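Cirnus Recorder – Set-up Guide
Section 4: Recording a series

Applies to software version 2 and later. Last revised Jul 23, 2021.

Before starting this section, complete the channel scan in Section 3. The recorder can't build a series list until the programme guide has loaded in full. After a first scan the guide takes about 30 minutes to fill. The standby light flashes slowly during this time.

4.1 Setting a series link

A series link tells the recorder to record every episode of a programme on one channel. It follows the programme if the broadcaster moves it to another day or time.

1. Press GUIDE on the Zwane remote control.
2. Use the arrow keys to highlight any episode of the programme.
3. Press the red key once to record that episode only. Press it twice to record the series.
4. Check that the symbol next to the title shows three stacked circles. A single circle means that only one episode has been set.
5. Press BACK to return to live television.

Note: If the red key is pressed a third time, both the single recording and the series link are cancelled. Nothing already recorded is deleted.

Note: Some broadcasters don't send series information for films, live sport or news. The second press has no effect on these programmes and the single circle stays on screen.
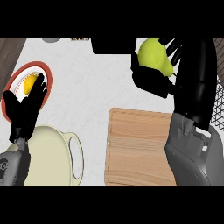
Will the recorder pick up a Christmas special?

Specials are recorded only if the broadcaster has given them the same series code as the main run. Many have a code of their own. Search for the title by name a week beforehand and set the special as a single recording if no symbol is shown against it.

4.2 Choosing which episodes are kept

By default a series link records new episodes and repeats. Long-running dramas and soaps are often shown several times a week, and the disk can fill quickly if this setting is left as it is.

1. Press MENU and select Recordings, then Series.
2. Highlight the series and press OK.
3. Select Episodes. The choices are All, New only and New plus missed.
4. Select Keep. The choices are Until space needed, Last 11 episodes and Until I delete.
5. Press the green key to save. Pressing BACK leaves the menu without saving.

New only depends on a marker in the guide data. If a channel doesn't send the marker, the recorder treats every showing as new.

New plus missed records a repeat when the first showing was lost or is incomplete. An incomplete recording stays in the list with a grey bar until the replacement has finished, after which it is removed.

Caution: With Until space needed, the oldest watched episodes are deleted without a message. Unwatched episodes are deleted next. Use Until I delete for anything that must be kept.

4.3 Adding time before and after

Live shows overrun. The recorder follows the start and end signals sent by the channel where these exist, and uses the guide times where they don't.

1. Press MENU and select Settings, then Recording, then Padding.
2. Set Start early to 2 minutes.
3. Set Finish late to the value required. A longer setting is advisable for finals and award ceremonies.
4. Press the green key to save.

Padding applies to all recordings set after the change. To apply it to existing series links, open each one in the Series list and press the green key again.

Note: Padding on two programmes that follow one another on the same channel uses one tuner. On different channels it uses two, and may cause a clash (see 4.4).

4.4 Clashes

The recorder has three tuners. A clash occurs when a fourth programme is set for the same time. The clash screen appears when the recording is set, or at switch-on if a schedule change has caused the clash overnight.

1. On the clash screen, look for a programme marked with a clock symbol. The clock means that a later showing has been found.
2. Highlight that programme and press OK to move the recording to the later showing.
3. If no clock symbol is shown, highlight the programme to be dropped and press the red key.
4. Wait for the word Resolved before leaving the screen.

If the clash screen is ignored, the recorder drops the series with the lowest priority. Priority is set by the order of the Series list. To move a series up the list, highlight it, press the yellow key, move it with the arrow keys and press OK.
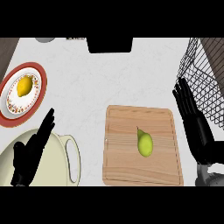
Figure 4.2. Plate with lemon, pitcher, and cutting board with pear.

4.5 Setting a series away from home

Series links can be set from a phone or tablet with the Inder app. The recorder must be connected to the home network and set to Active standby. It can't be reached in Low power standby.

1. On the recorder, press MENU and select Network, then Remote recording.
2. Select Pair device. An eight-character code is displayed.
3. Open the app, select Add recorder and type the code exactly as shown. Capitals matter.
4. Wait for the tick to appear on the television screen.
5. In the app, find the programme and tap Series.

The code expires after 11 minutes. Select Pair device again for a new one.

Requests from the app are collected by the recorder every half hour, and a programme due to begin before the next collection may be missed. The app shows Sent when the request has left the phone and Set when the recorder has accepted it. Only Set confirms the recording.

4.6 Ondunby catch-up episodes

Where a channel is part of the Ondunby catch-up service, missed episodes are listed under the series with a blue arrow. These are streamed over the network and take up no disk space. The date on which each episode will be withdrawn is shown in the information panel. They can't be copied to the disk.

4.7 Messages

Message 11: Guide data missing. Leave the recorder in Active standby overnight and check again.

Message 30: Disk nearly full. Delete recordings or change the Keep setting (see 4.2).

Message 33: Series ended. No episodes have been found in the guide for several weeks. The link is kept but inactive, and restarts if the programme returns under the same series code. Dramas that finish in spring and come back in October often show this message over the summer – there is no need to delete the link.

For parental locks on recorded programmes, go to Section 5.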